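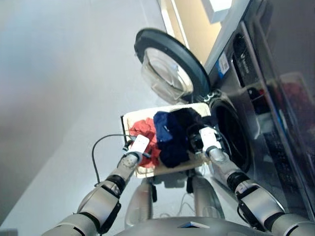

Reds and darks together, fine, but cold and inside out, came the reply when I asked on the Metetthorpe page what everyone does about a new red top. Somebody else said never, not for the first 2 washes. So now I have two rules and one washer.

Went with cold. The red-orange one in with the navy and the black, nothing pale anywhere near it. Quick load, low spin. I carry it all over in the shallow tray now – the old tall hamper ate socks, and you had to tip it right over to get at the bottom.

Still to do: towels, the Ivel bedding, that stain on the tablecloth (gravy, I think). Detergent is nearly out agian. Vudley has the big box for 80 washes but it wont fit on my shelf, so small box it is.

More later, dryer needs its lint cleaned out first.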